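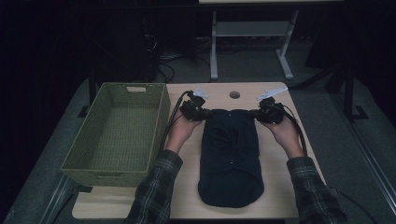
写真:作業ノート係(Skernus 作業室、上からのカット)

**月曜 午後 たたみ台メモ**

紺のやつ、縦長まで持っていけた。丸みのある長方形。角がきっちり出ないのは毎度のこと。表に小さい明るい色のボタンがひとつ見えてる状態で止めた。上のほうに筋が残る。アイロンなし。

手順(今日の版、前のは捨てていい)

- 台に広げる。襟まわりを先に平らに
- 左右を内へ。幅はカゴの内のりより指2本ぶん狭く
- 縦に整えてから上の角を両方つまんで引く
- そのまま10秒おく。離してからさわらない
- 左のカゴへ

幅を決めずに始めるとカゴの手前で必ずやり直しになる。先週のTilitus向けのぶんがまさにそれ。今日は先に厚紙で幅を当ててから始めた。だいぶ楽。厚紙はOrgの棚の二段目に戻しといた、使ったら同じとこへ。

カゴはオリーブ色の編み目のほう。斜めに開いた形なので底が口より狭い。ここ注意。口で合わせて入れると底でつかえて端がめくれる。底の寸法で考えること。持ち手の穴がある短い辺を奥にして置くと、入れるとき手がひっかからない。台の端から少しはみ出すけど今のところ落ちてない。気になる人は内側へ寄せて。

台について。木目の明るいほうの机、紺や黒をたたむならこっちがいい。端の線がよく見える。白っぽい布だと逆に見えにくい、別の台で。奥に配線用の丸い穴があるので、袖先とか紐をそこに落とさないこと。前に一回やって引っぱって伸ばした。穴ふさぎのフタ、Plirkbridgeの箱に入ってたはずなんだけど見つからず。なければテープで。

時間:30分近くで7枚。うち2枚はやり直し。やり直しは両方とも最初の広げが雑だったやつ。急ぐとここを飛ばす、で、結局おそくなる。自分への注意。

素材メモ

- 厚手:折り目が立たない。上から押さえてもすぐ戻てくる。二回に分けて折る
- 薄手:すべる。角をつまむとき下の層だけ置いていかれる。二枚いっしょに取れてるか横から見る
- ボタンつき:ボタンの上で折らない。筋が斜めになる。ボタンが外に出る向きにそろえとくと、重ねたとき表裏がすぐわかる

つまむ位置はいろいろやって、角ぎりぎりより少し内側がよかった。ぎりぎりだと布が逃げて三角の耳が残る。内側すぎると真ん中がたるむ。数字で書きたいけど服ごとに違うので今は感覚で。次に測る。

部屋のこと。台のまわりのカーペット、糸くずがすごい。紺の服だと全部拾う。たたむ前にコロコロ、終わったらもう一回。コロコロの替えがあと少し、発注いる。奥の白い脚の台には畳み終わりを置かないで、前に混ざってどれが済みかわかならくなった。済みはカゴだけ。

まだのこと

- [ ] 厚紙の幅違いをもう一枚
- [ ] 穴のフタ、さがす
- [ ] コロコロ替え
- [ ] 長袖の袖の入れ方、内に折るか後ろに回すか決める。意見あれば下に書いて

続きは夕方、残りのカゴを片づけてから。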